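The Spare Room Gallery, Part 2
Posted by Imani Holloway, September 2022

Regulars will remember that in February I promised to sort out the spare room at the Hostton house. I have now sorted out some of it. What follows is about the bits that got a turn in daylight, for the family members who keep asking whether I've thrown out their things. I haven't. You're all welcome to drive over and collect them.

The textiles came first, on the theory that they would be easy. My aunt Cremilda Mendonça never met a remnant she didn't like, and the cupboard held everything she'd brought home from the Omdale market over a very long retirement. Pink was a favourite colour of hers. So was grey, and so was anything with a frill on it.

My system was simple enough: spread out a cloth, tip things onto it, decide. The deciding is where it went wrong. A person can stand over a small heap of soft oddments for a whole afternoon and come away having agreed only to put the kettle on. 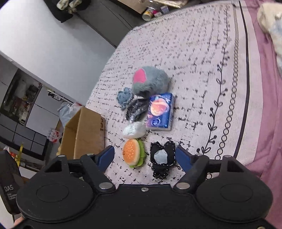 Plush things are the worst offenders. They take up no room at all one at a time, and then you open a box and there's a crowd of them looking hurt. I've made a rule that anything fuzzy has to be claimed by a living relative before Christmas. Cremilda has claimed the lot, so the rule needs work.

Printed cloth, on the other hand, I'm keeping. I'm partial to a vine pattern, and a bold stripe will forgive a lot of crooked folding – mine especially.

The tally, for those who like one: 55 pieces to the Grenevthorpe op shop, 2 bags to the rag bin, and one cupboard door that finally closes if you lean on it.

Next up is the button collection. Cremilda's label on the first tin says 484. I'm taking her word for it.

Comments are open. Kindly don't offer me fabric.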